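The Spare Room at Zasis Street, Gallery

Posted 14 December 2025

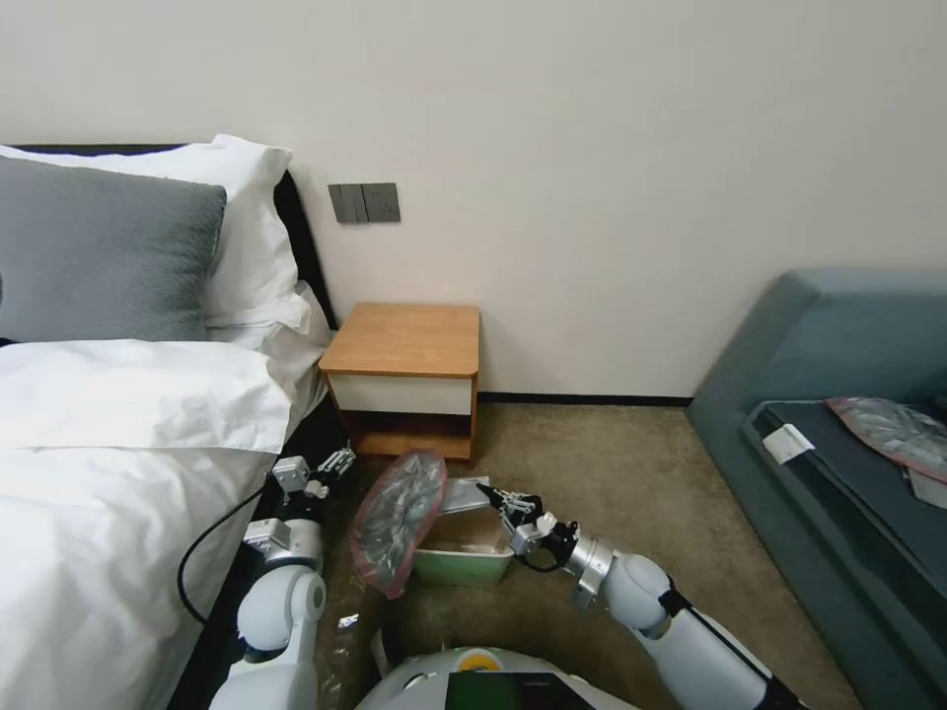
The bed and its little nightstand, with the blue-gray sofa bed on the other side of the carpet.

So many of you asked to see the guest room after my post about the hallway that I've finally put a gallery page together! Only one picture is up for now (the rest of the gallery is waiting on curtains, more on that further down), so I've written the notes for all the different bits in one go, and I'll slot the other photos in as I take them.

The bedding
White duvet, white sheet folded down over the top. I went back and forth on this for ages. My old set was a busy floral thing that I loved in the store and got sick of in 2 weeks, and every time guests came I'd find myself straightening it and thinking how loud it was. The plain white one came from Lasine in their March sale and I've washed it more times than I can count. I like the duvet big enough to hang well down the side of the bed, so I sized up. If you do the same, check your washing machine first, because a sized-up duvet cover full of water is a serious piece of laundry.

The pillows
One dark gray, one white. The dark gray one goes in front, against that black headboard, and I think it stops the white from looking like a hospital. I'd still like a third in some warm color, rust maybe, or mustard. Opinions welcome!

The headboard
Black and upholstered, and the base of the bed is dark too. I was nervous about black in a room with off-white walls, but it ties in with the thin black baseboard, and now I wouldn't swap it. It does show lint. I keep one of those sticky rollers in the closet and go over it before anyone comes to stay.

The nightstand
My favorite thing in the room! It's small and wooden, with a light orange grain on the top, a cream-white drawer front, and an open shelf underneath. I paid 26 dollars for it at the Contreras secondhand barn, and it fits the corner between the bed and the wall as if somebody had measured (I hadn't). The drawer sticks in damp weather, so I rubbed a candle stub along the runners and that got it moving again. The shelf is meant for a couple of paperbacks and a water bottle, and I'm trying very hard not to let it fill up with chargers.

The switches
Three rockers on a dark gray panel, right above the nightstand, so you can turn things off from bed without getting up. I grew up in a house where the only light switch was by the door, and I still think this is the height of luxury. I do need to label them for guests. My sister spent her first night here pressing all three in every possible order.

The sofa bed
This one is for when we have more people than beds, or for kids. The back is padded and blue-gray, and the seat cushion is a dark teal. It cost 200 dollars from Wenetti, delivery included, and it sleeps one adult well or two small cousins who like each other. During the day it's where suitcases land, and also coats, and also anything I'm carrying when the phone rings. The little white tag near the front of the seat is on my list for the scissors.

The carpet
Beige-brown, and it was down when we moved in. I had big plans to tear it up until I got the quote. Then I rented a carpet cleaner for 80 dollars, spent a whole Saturday-type day on my knees with the edge brush, and decided we could be friends. It's very nice under bare feet on a winter morning, and it's a forgiving color if you drink coffee in bed.

Still to do
Curtains first, since the ones I ordered came too short and had to go back. Then something for the walls, probably one large print over the headboard, and a reading lamp that will fit on a very small nightstand (if you've seen one, please tell me where). I'd like a proper hook behind the door for robes as well.

The hallway gallery is still up under Rooms, and the kitchen one is next, once I've painted the pantry door. Leave your pillow color votes in the comments!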